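Chapter 4
Looking After the Wrist Camera

Before you start

You will need the cell logbook, a lint-free cloth, a blower bulb, the hex keys from the drawer marked "hex keys" (try the drawer below it as well) and the patience you had at the beginning of Chapter 3.

By the end of this chapter you should be able to clean a wrist camera without moving it, move one without losing its calibration, and tell a dirty lens from a dirty bench.

4.1 The cell at Valville

Most of the cells in this book are tidy. They were drawn by people who wanted to sell them. The one we shall use for the next three chapters is the training cell at Valville, built around a Plindari arm bought second-hand and a Grernus controller that was bought new and has never let anyone forget it. The arm picks small parts from a flat bench and puts them in trays. A small camera on the wrist looks at the bench before each pick, and everything the arm believes about the world comes through a lens smaller than a shirt button.

Emerson Amaral set the cell up and wrote the first logbook. His entries are short. "Camera fine" appears on the first page, "camera fine" on the second, and on the third, "camera not fine, see Montri". Montri Prasertsri took over the upkeep in August and has been writing longer entries ever since. We have borrowed from both, with the swearing removed.

4.2 A fault that wasn't in the arm

In its first month of proper use the Valville cell made 697 picks and then began reaching for things that did not exist. It would travel to a bare patch of bench, close on nothing, lift the nothing with great care and place it in the tray. The controller counted each of these as a success.

The arm was blamed first, as arms are. Its joints were checked, its zero position was checked, and the gripper was taken off and put back on again. Somebody ordered a new cable from Macedo, which arrived, was the wrong length, and is still hanging on the wall. Two days went by before Montri opened the camera feed and looked at it for as long as it takes to drink a cup of tea.

His entry reads: "Small bits on bench. Software thinks they are parts. Wiped bench. Went home."

The detection threshold had been set low during commissioning, when the lighting was poor, and left there when the lighting improved. A crumb, seen from close enough by a camera with no sense of proportion, was as good as a washer. Raising the threshold would have hidden the trouble for a while. Cleaning the bench cured it, and the threshold was then raised as well, in that order, so that the effect of each could be seen.

4.3 Looking before touching

The first rule of wrist camera care is to open the live view and leave your hands in your pockets. Stop the arm at its inspection height, which at Valville is 300 mm above the bench, and note what you see. Then drive it down to 100 mm at reduced speed and note it again.

Now turn the wrist through a quarter turn and watch the marks. If a speck stays in the same place on the screen while everything else swings round, it is on the lens or the cover glass. If it swings round with the bench, it is on the bench, and no amount of lens polishing will shift it. Students polish the lens anyway. We have come to accept this.

Write down what moved and what stayed put before you pick up the cloth. Once you have wiped both the glass and the bench you will have a clean cell and no idea which of them was at fault, and Section 4.4 will ask you. 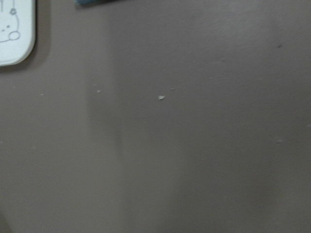 Blur needs the same patience. A picture that is soft all over at 100 mm may be perfectly sharp at 300 mm, in which case the lens is focused for the inspection height and is doing what it was told. Leave the focus ring alone. If the picture is soft at both heights, check the cover glass for grease, then check that the ring's locking screw is still there. Emerson's second logbook has a page on where the screw went. It was in the tray, counted as a success.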